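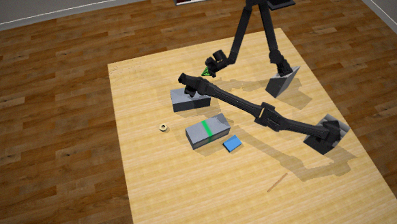
Twin arms over the grey boxes, as rendered in the Nepia simulator.

Workshop tips: setting up a two-arm kit on the bench

The Durnero twin-arm kit is on offer at Firham until the end of December, and a few readers have asked whether it suits a home workshop. It does if you have the bench for it. The arms are small enough to live at one side of a decent table and the kit comes with a copy of Nepia, so you can try a layout on screen before drilling anything. The tips below come from a winter of using ours to sort small parts and shift boxes in the unit at Trelemau. Most of them apply to any pair of bench arms.

Before you buy

Measure the table, then measure the ceiling. The elbow of an arm like this goes up a long way when the gripper is working close in, and a shelf over the bench will get hit. We had to take one down.

Check the table for wobble. Push one corner hard with the flat of your hand. If a mug of tea ripples, brace the legs first.

You need a double socket within reach of the bases. Don't run the arms from an extension reel that also feeds a compressor or a vacuum.

Fixing the bases

Put both bases on the same side of the table. The instructions suggest facing them across the bench, but then you lose the far side and have to reach between them to load anything. With both on the right, as in our layout, the left edge stays free for you.

Use the 4 long bolts with wide washers underneath. On a softwood top, add a strip of scrap ply below the washers or they will pull in over time. Tighten, leave overnight, tighten again.

Clamps are fine for a first evening while you decide on the spacing. Take them off once the bolts are in – the handles catch on sleeves.

Trying it on screen first

Nepia is slow to load on an older laptop, and the help pages are thin. Persevere with it. Draw your own table size in and place simple boxes where your real ones will go. A plain block will do for most things. If two of your boxes are much the same, put a coloured stripe across the top of one so you can tell at a glance which way it has been turned.

Leave a few odd shapes in as well. A ring and a thin stick behave quite differently from a block when you try to plan a grip, and it is better to find that out on the screen. For a ring, try one finger inside and one outside. For a stick, come in across its width near the middle.

Run both arms together at slow speed and watch the elbows as well as the grippers. People tend to stare at the business end, and the clash happens further back.

Setting out the work

Keep a clear strip of tabletop between boxes. If they touch, the gripper pushes the second one while it is after the first.

Put small loose items where only one arm has to go for them. If both arms share a patch, let one finish and lift clear before the other comes in.

Mark box positions with masking tape on the real table. Pencil rubs off and marker pen doesn't, so tape it is. Renew it when the corners curl.

Shadows matter if you have added the camera. A single bright lamp throws a long dark shape of the arm across the wood, and ours took it for the edge of a box more than once. Two softer lamps from different sides cured most of it.

Looking after it

Wipe the gripper pads with a barely damp cloth. No solvent, it makes them shiny and they slip.

Sweep the table before every session. Sawdust gets into the wrist joint, and the cover there is not as good as it should be. We would like to see a proper seal on the next version.

Park both arms low before switching off. They drop when the power goes, and an arm that was standing tall comes down with a thump.

Check the base bolts every 12 sessions. Put a dab of paint across each bolt head and washer and you will see any movement straight away.

What we think of it

The arms themselves are good. They are quiet, and repeat a move well enough for boxes and blocks. Fine work is another matter, and we gave up on small screws. The supplied cables are too short for a table of any width, so allow for longer ones. The printed guide skips the emergency stop wiring altogether, though there is a diagram in the download. Do that part first and test it with the arms unloaded.

Setting up took us 7 evenings, most of it spent on the bench. The offer takes 22 per cent off the twin kit. The camera is extra, and the spare gripper pads are sold separately in packs of two. Order a pack with the kit, as postage on its own is steep.

Collection from the Firham counter is free. Bring a box trolley if you are parking at the far end.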